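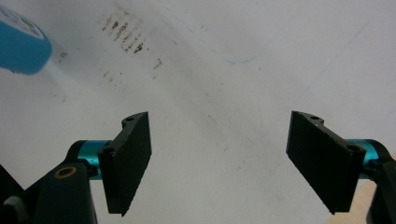

Pads open over the white work surface, teal joints on both sides.

The pads on the Blackwood gripper come off for inspection every 1,000 cycles. The manual from Irnuvia says 800, but that figure is for the older rubber, and I have not seen wear at 800 that would change what I do.

Order of work: power off at the bench supply, open the fingers by hand, left pad first. Each pad sits on a side flange. Clean the flange before the new pad goes on. A crumb of old adhesive there will tilt the pad enough to show up as a twist when it closes on thin stock. I lost an evening to that in June.

Check the inward tilt of both pads next. They should match. If one leans more, loosen its mount, close the fingers on a 50 mm gauge block, let the pads settle flat against it, and tighten while closed. Do not tighten with the fingers open.

The joints get one drop of light oil each and a wipe. More than that ends up on the pad faces, and a matte face with oil on it is no use for anything. Move each finger through its full travel by hand and feel for a rough spot. Up to 2 degrees of play at the joint is normal on this unit. The replacement bushings from Korkby are tighter but need running in.

Last step is to zero the opening in software and save the offset. The old value stays in the config file as a comment - I have needed it twice.

Still open: the right side is slightly slower to open than the left. Swapping the cables made no difference. Next thing to try is the return spring.

Recent posts
Skelturance controller: backing up the config
Bushings from Korkby, first impressions
Cable routing on a short arm
Which oil for small joints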